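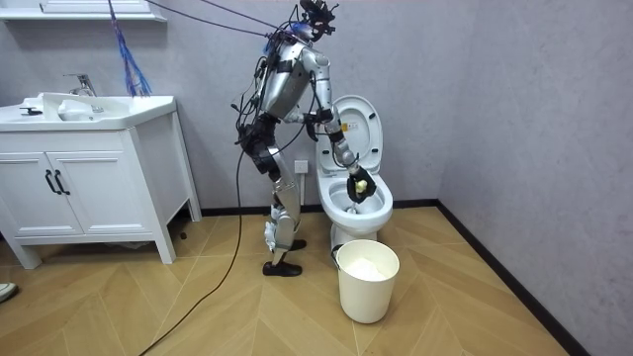 Page last changed: 29 November 2020

Bathroom cell, cable and hand day.

OK, so the wiring on Grirnero is finally in a state where I'm willing to let it lean over a toilet again! Writing all of this down while I still remember which strap went where.

The trouble was the bend. Standing straight, everything on the harness has plenty of slack and looks lovely. Tip it forward at the waist with one arm down in the bowl and the bundles at the hip pull tight against the pack, and twice last week we lost the left wrist in the middle of a scrub (the log just says "no reply", thanks a lot). I blamed the Dirnar connector for a whole afternoon and swapped it for a new one. Same fault. Then I put the robot in the full bend and wiggled things by hand until the wrist dropped out, and it was the crimp one plug further up. Old connector is back in the drawer, it's fine.

What I changed:
- new crimp, plus 8 cm more slack on the wrist line
- straps at the hip redone with the robot already bent over, never standing up
- overhead lines re-hung so they don't rub on the head mount
- floor cable laid in a wide curve out in front of the vanity. Keep it there please, I know it's in the way of your feet

Gripper: the yellow pad needs to be held by its short side. Held flat, it folds under when the hand presses near the rim and the knuckles end up doing the scrubbing. I turned the grip force down to 20 on the Gowda panel and the pad keeps its shape much better. Rinse the fingers after every session and wipe the joints with a dry cloth, including the back of the thumb, which I keep forgetting.

Knees: still creeping. With the knees a little bent and the weight forward it sags over 10 minutes, slowly enough that you don't see it until the forearm is resting on the seat ring. I've set a pause at 90 seconds so it stands up and re-zeros, kind of annoying but OK for now. Gemonance sent a newer knee file back in March and I don't think we ever loaded it. Need to check that before anyone starts taking the leg covers off!

Left to do:
- load the knee file, keep a copy of the old one
- label both ends of the wrist line
- move the bucket mark on the floor plan, it's still drawn beside the vanity
- order more pads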